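Pernholm Robotics Club: progress report to the Greenberg fund
Jan 20, 2024
3 comments | 2 shares

Dear Hazel,

What a term it has been! When I wrote in December the students were still arguing over which task to take on, and now they are properly into towels. The job is the one set for the Ratari challenge: pick up a folded towel, carry it across and put it in the other bin. It sounds simple, and the group has loved finding out how much there is in it (a towel never sits the same way twice).

Your grant has paid for bench time and the Stestix software licence, and both are in use every session. Priya Zamora looks after the control code with 2 of the older students, and Marcus Strickland has the younger ones writing up each run in the logbook. We reached run 1001 last week, and there was cake.
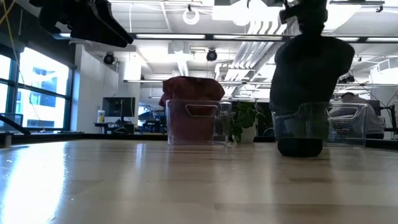
The bench set up for the towel task, with the red towel in one of the two clear bins.

Grip is going well. Placing is harder, and the arm still lets go too early on thicker towels, so Imani Blackwood's team is trying a slower release. They have four versions to compare and strong views on all of them. We are a bit behind on the written guide for new members, which I had hoped to send with this report. Wanda Kasprzak has the draft and I'll forward it once the diagrams are in.

Spending is within budget. We'd like to move the unspent travel money over to spare gripper parts, if you are happy with that.

Share this report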